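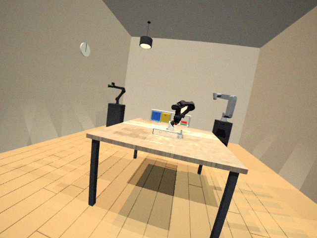
Is Riquelme fit for the Mahrous game?
Doubtful, going by what the club put out this morning. She trained on her own and the physio wants another look at that hamstring before anyone decides.

Posted by northstand_jo
Apr 27, 2024

So that's the question I came on here to ask and I've already answered it myself from the club email, sorry. But I want to know what people think we do if she's out. Florencia Riquelme has scored 17 of our goals this season and I can't see where the next one comes from. We're 2 points off the drop with 4 games left and Drultthorpe have the easier run-in, they've got both of the bottom sides at home.

Reply by pieandaseat
Play Okafor up top and go long. I know everyone hates it but it got us a draw at Drultthorpe in the rain and they couldn't deal with her in the air at all.

Reply by leftfootlena
Oh please no. We went long for the whole second half against Ovix and I don't remember a single shot. Okafor was winning the headers and there wasn't a soul within twenty yards of her! If Riquelme is out I'd rather see Tammy moved inside with the two kids wide. At least we'd keep the ball on the ground.

Reply by pieandaseat
The two kids wide in a relegation fight, away, on that pitch. Good luck with that.

Reply by leftfootlena
They're 19 and they've been our best players since the new year. What exactly are we saving them for?

Reply by gatefour
Can I be the boring one? She shouldn't play even if she says she's fine. She came back early from the same thing last fall and missed two months – I was sitting right behind the bench when she pulled up and you could hear it in her voice. Leave her out of this one, get her right for Drestus at home. That's the game we have to win anyway.

Reply by northstand_jo
I get that, but if we lose to Mahrous and Drultthorpe win, we're in the bottom three going into the Drestus game and the whole place will be a bag of nerves. You remember what the crowd was like for the Ovix match. People were groaning at throw-ins.

Reply by gatefour
I was one of them, to be fair.

Reply by coachparkbob
Bench her. If it's level after an hour she gets the last half hour, if we're winning she stays in her coat. I don't see why it has to be all or nothing.

Reply by leftfootlena
Because you can't trust this manager to leave her in the coat, Bob. She'll be warming up by the tenth minute.

Reply by coachparkbob
Ha, okay, that's fair. Still what I'd do though.

Reply by pieandaseat
Anyone know how many we're taking? My brother heard the away end sold all 400 but I looked last night and it was still letting me put tickets in the basket.

Reply by northstand_jo
Sold out as of lunchtime. I got mine on the first day, the woman in the ticket office says there's a list for returns so give her a ring. Coach goes from the back of the Legion lot, same place as last time, and please bring the right change (you know who you are).

Reply by pieandaseat
I had a twenty, it's legal money. Will call her now.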